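Pridham has spent the better part of a year comparing hand-held grippers, and its test engineer is in no hurry to name a winner. The firm had 4 designs on the shelf by last August. Two are still in use.

"We started with the expensive one, as you do," she says. "It was lovely to hold and it dropped things."

The trouble was in the pads. Drollora supplies its gripper with flat rubber faces, which did well on boxes and badly on anything round. Ivanyshyn's has ridges, and the ridges made up for a hinge that she still thinks is too loose. Over 1,464 recorded grasps, the ridged pads were ahead on bottles and jugs and slightly behind on thin card.

"People ask about the camera first — how wide is it, how sharp is it," she says. "I'd ask about the pads. You can swap a camera in an afternoon."

Her team moved most of the work out of the lab after the first 696 grasps. A bare bench made every gripper look good. Now they set up among books, milk cartons and whatever else is on the table.
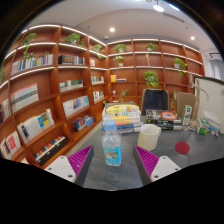
The view from Bellport, which makes arm controllers and has been following the trials, is that clutter should come later. Its development manager told me he would want every gripper proven on a plain surface first, with the same few objects in the same places, or you end up comparing tables.

She has heard this before and half agrees. "He's right that it's harder to repeat. We mark positions with tape and we still get it wrong."

What she would change is the weight. An hour with either gripper leaves the wrist sore, and people start to close the fingers early when they are tired. A lighter mount is on order, and the older ridged pads will be moved across to it.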